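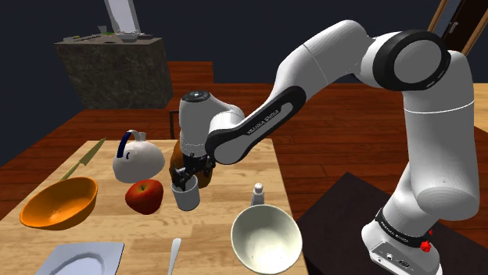
From: Bhupendra Nishad
To: sourdough and rye list
Date: 2023-04-11
Subject: Re: Rye starter goes sour too quickly

Hello Angharad and all,

I am answering to your message from the weekend. I have put my comments under your paragraphs, I hope it is easy to follow. Please excuse my English where it is a little stiff.

Angharad Rosser wrote:
> I changed from wheat to whole rye in February and since then my starter
> is at its top after maybe four hours, and by the evening it smells like
> nail polish. I feed it once a day, one part old starter, one part flour,
> one part water. The kitchen is warm. Is the flour bad?

The flour is probably fine. Whole rye has much more food in it for the yeast, and also more of the enzymes, so everything goes faster than with white wheat. With one to one to one in a warm kitchen, four hours is what I would expect. After that the starter is hungry for twenty hours, and the smell of nail polish is how it tells you.

I would try one part old starter to five parts flour and five parts water. If it is still too fast, go to one to ten to ten. I do this in summer with no problem. You do not need to make a big quantity. I keep only 50 grams in total and I build it up the evening before I bake.

Use cool water from the tap also. In my first year I was always warming the water, as my book said to do it. But the book was written for a cold house, and in my apartment it was a mistake.

> Tudur says I should keep it stiff, like a dough, and then it will be
> slower. But he bakes only with wheat so I am not sure.

Tudur is right that a stiff starter is slower. With rye I find it less pleasant to work with, it is like clay and sticks to the spoon and to the jar and to you. But it works. My grandmother's neighbor went one step more and rubbed the old starter with dry flour until it was crumbs, and kept the crumbs in a cloth bag. I have made these crumbs 2 times. Both times they came back to life, the second time it needed three feedings before it smelled good again.

If you bake only once in the week, the refrigerator is simpler. Feed it, leave it out one hour, then put it in the cold. Andri Kaufmann wrote a long message on this in the winter and I think it is still in the archive, number 188 if I have copied it correctly. He explains there why he does not wait until it has risen fully, and I have followed him since then.

> Last thing, my loaf is gummy in the middle even when I bake it for an
> hour. The top is nearly burned. I cut it when it is still a bit warm
> because the children cannot wait.

I understand the children! But a loaf with so much rye must rest, a full day if possible, wrapped in a linen towel. The inside is not finished when it comes out of the oven. If you cut it warm, the knife will be sticky and you will think that the bread is raw.

There can be a second reason. If your starter is too sour and tired, it does not lift the dough well, and the inside becomes dense. On the other side, some sourness is necessary in rye, without it the crumb is also gummy. So I would first repair the starter, and change nothing else for two bakes. Then you will know which of the two it was.

For the burned top: start hot for ten minutes and then go down a good amount, and bake longer. I bake my tin loaf, 1,009 grams of dough, for one hour and a quarter. It is a strange number, I know. It comes from the recipe of Carla Geagea, which I changed for my tin, and I never made it round. If you want to have it I can send it to the list, but I have to type it first and it has notes in three languages.

One question back to you. Which grind of rye do you use? I had the coarse one from Nirklow before and it took the water very slowly, so the dough looked too wet for the first half hour and I always added more flour. This was wrong, and my bread was like a brick - a good smelling brick, but still. Now I mix and then wait before I judge the dough. With the fine flour from Sandhu the difference is not so big.

Also, does somebody on the list still have the long Zelatetti tins with the lid? Mine has rust in one corner and the shop where I bought it does not carry them now. Used is fine for me, and I would pay the postage.

Greetings to all,
Bhupendra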